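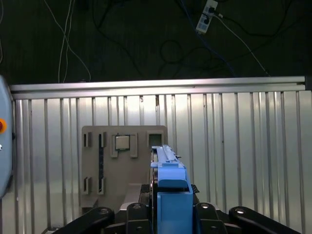 Blue part, upright, in front of the panel.

Friday, 9:40 p.m.

Rain since before breakfast and the gutter over the back step is overflowing again. I put the bucket out and then forgot it, so it filled and ran over onto the mat. The mat is hanging in the shower now.

I spent most of the day on the move. The landlord in Cenville wrote back and the answer on the second apartment is yes, provided I can get the deposit to him by the end of February. He wants 3,000 up front, which covers the deposit and the first month together. I have 2,000 in savings that I don't mind touching. The rest will have to come from selling the car, and I have been putting that off all winter.

So I took the car to Wendt at eleven. They kept it for an hour and a half and I sat in the waiting room with a cup of coffee from the machine and a magazine about boats. The man at the desk said the tires are fine, the brakes are fine for now, and there is rust along the driver's side sill that I already knew about. He offered 3,000. I had hoped for more, but I looked at the same model online last week and most of them had fewer miles than mine. I told him I would think about it over the weekend. I think I will take it. The bus from the new place goes straight to work, and I only drive on Saturdays now anyway.

The bill for looking it over was nothing, but they had found a cracked belt last fall and I still owed for that. I paid it while I was there. It came to 474. I had it down in my notebook as less, and when I got home I found I had left off the labor.

Lunch was the rest of the bean soup. It was better on the third day than the first. I added too much pepper to make up for having no celery and it still needed something. Bread from Tuesday, toasted.

After lunch I started on the hall closet. I had told myself it would take an hour and it took until it was dark. Things I got rid of: the brown coat, two umbrellas with broken ribs, the extension cord that sparks, all the paint cans except the white, and the box the old vacuum came in. I don't have the vacuum anymore and still I had kept the box. Things I kept and probably should not have: the ice skates, the big atlas, and a bag of keys. I tried every key in the front door, the back door and the basement door. One of them fits the basement and the others fit nothing here. I put them back in the bag.

At the back of the top shelf there was a Flundar catalog with the page folded down at the bookcases. I must have been planning to order one when I first moved in. The one I had circled is the tall one with five shelves, and I would still like it. The living room in the new apartment has one long wall with no windows or radiator on it, so it would fit. I measured the wall when I was there and wrote it on the back of my hand, then washed my hands before I copied it down. I will have to ask to go back with a tape measure.

Called Usar about the movers. They can do the last Saturday of the month but only the early slot, which means being packed and ready by seven. The woman asked how many rooms and I said three. Then she asked if there was a piano. I said no. She asked if there was anything heavier than one person could lift and I said the desk, and she said they would need to know if it comes apart. I went and looked while she waited. The top comes off with six bolts and the legs stay together as a frame. She wrote that down. They will send the price on Monday, and she said boxes are extra but I can use my own if they are clean and close properly.

I should start on the kitchen next, but I keep using everything in it. The books would be easier. I could do a shelf an evening and be through them in a little over a week. The good plates I will wrap in towels, so that the towels get packed at the same time.

Wrote to the electric company, the library and the dentist with the new address. The library form would not accept the apartment number until I took the space out of it.

Dinner was eggs. I ate at the counter because the table is covered with what came out of the closet.

The rain has slowed down. I emptied the bucket and put it back under the gutter. My shoulders hurt from reaching up to the top shelf and I am going to take a bath if the mat is dry enough to move.

Tomorrow: trash bags, packing tape, stamps. Find the title for the car. I think it is in the blue folder but it was not there when I looked in October.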